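Mitarbeiterin oder Mitarbeiter (m/w/d) für die Saatgutabfüllung und den Versand, Teilzeit, 32 Stunden

Die Gärtnerei Tapley sucht ab April Verstärkung für die Saatgutabfüllung am Standort Dralto. Wir vermehren samenfeste Gemüse- und Kräutersorten und verkaufen sie an Hausgärten, Schulgärten und kleinere Betriebe. Unser Sortiment umfasst derzeit 424 Sorten. Im vergangenen Frühjahr haben wir 2.979 Bestellungen verschickt, die meisten davon zwischen Februar und Mai.

Die Stelle ist zunächst auf ein Jahr befristet. Eine Übernahme ist vorgesehen, wenn beide Seiten zufrieden sind.

Ihre Aufgaben

Reinigen und Sieben von Saatgut nach der Ernte
Keimproben ansetzen und auszählen (je Sorte 100 Korn)
Abwiegen, Abfüllen und Etikettieren der Tüten
Bestellungen zusammenstellen und verpacken
Führen des Chargenbuchs

Im Sommer kommen einzelne Tage auf dem Feld dazu, vor allem bei der Ernte von Salat, Möhre und Pastinake. Wer Staub schlecht verträgt, sollte das vorher mit uns besprechen. Beim Dreschen und Sieben tragen wir Masken, ganz staubfrei wird es trotzdem nicht.

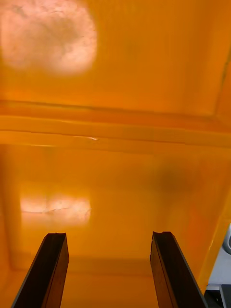

Consuelo Campos: Ich habe ohne Vorkenntnisse angefangen und konnte Kohlsamen anfangs nicht von Rübsen unterscheiden. Nach einer Saison ging das. Am meisten Geduld braucht man für die Keimproben, am meisten Kraft für die Bohnensäcke. Im November ist es dafür ruhig, da machen wir fast nur Etiketten und Inventur.

Was Sie mitbringen sollten

Eine gärtnerische Ausbildung ist willkommen, aber keine Bedingung. Wichtiger ist uns, dass Sie sorgfältig arbeiten und eine Verwechslung sofort melden, auch wenn sie Ihnen selbst passiert ist. Eine falsch etikettierte Charge fällt sonst erst im Juli auf dem Beet der Kundschaft auf. Sie sollten bis 15 Kilogramm heben können und gut genug Deutsch lesen und schreiben, um das Chargenbuch zu führen. Ein Führerschein der Klasse B ist praktisch — zwingend ist er nicht.

Was wir bieten

Bezahlung nach dem Tarif für den Gartenbau, Zuschuss zur Monatskarte, 28 Urlaubstage. Arbeitsbeginn ist zwischen 7 und 9 Uhr, in der Versandzeit spätestens um 8 Uhr. Überstunden aus dem Frühjahr werden im Herbst als freie Tage genommen. Gemüse vom Versuchsfeld darf mitgenommen werden, Zucchini in jeder Menge. Die Einarbeitung dauert sechs Wochen und liegt bei Neville Greenwood.
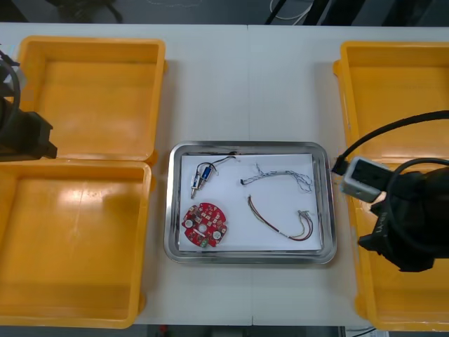
Gelbe Kunststoffbehälter und eine Edelstahlschale auf weißem Arbeitstisch

Bewerbung

Bitte schicken Sie uns einen kurzen Lebenslauf und ein paar Zeilen dazu, was Sie an der Arbeit interessiert. Ein Foto brauchen wir nicht, Zeugnisse können Sie zum Gespräch mitbringen. Bewerbungen nimmt Habibur Thambiah im Büro entgegen, per Post oder per E-Mail mit dem Stichwort »Abfüllung«. Wir antworten innerhalb von zwei Wochen.

Vor einer Zusage vereinbaren wir einen bezahlten Probetag. Bringen Sie dafür feste Schuhe mit — der Weg vom Büro zur Scheune ist nicht befestigt. Die Bushaltestelle Dretilgate liegt zehn Gehminuten entfernt, Fahrräder können im Hof abgestellt werden.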